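Kinon 3-tier bamboo shoe rack – 4 out of 5

Had this since December, writing it up quick. Bought it for sandals mostly. Got sick of the pile by the door and the old wire one from Elbridge let everything with a narrow heel fall thru.

Assembly – fine. 18 screws, one key, no missing parts. Instructions are all drawings and pretty small. Took me longer than it should of because I put a leg on backward. My fault.

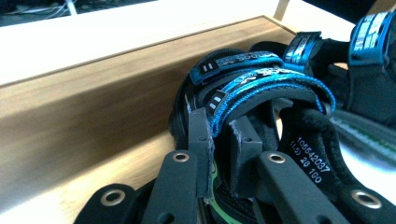
Smell was strong out of the box, gone in a couple days. No splinters so far. Wipes clean with a damp cloth, grit and sand come right off if you dont let it build up.

Size. Small!! Check the measurements before you order. This isn't a boot rack, don't try.

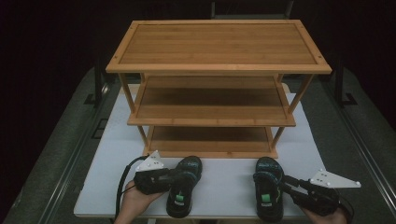
Looks matter to me, it's the first thing you see coming in. Color is a warm light brown and the grain shows nicely. The top shelf has a raised edge all the way round, which I like – stuff doesn't slide off. You do see the little dark fasteners in the corners. Doesn't bother me, might bother you.

Looked at the Cakora one too. Taller, heavier, wanted more floor than I've got.

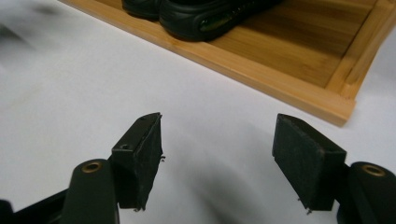 Minus one star for wobble. Had to retighten everything after a month. Would buy again for a small entryway, not for a big family.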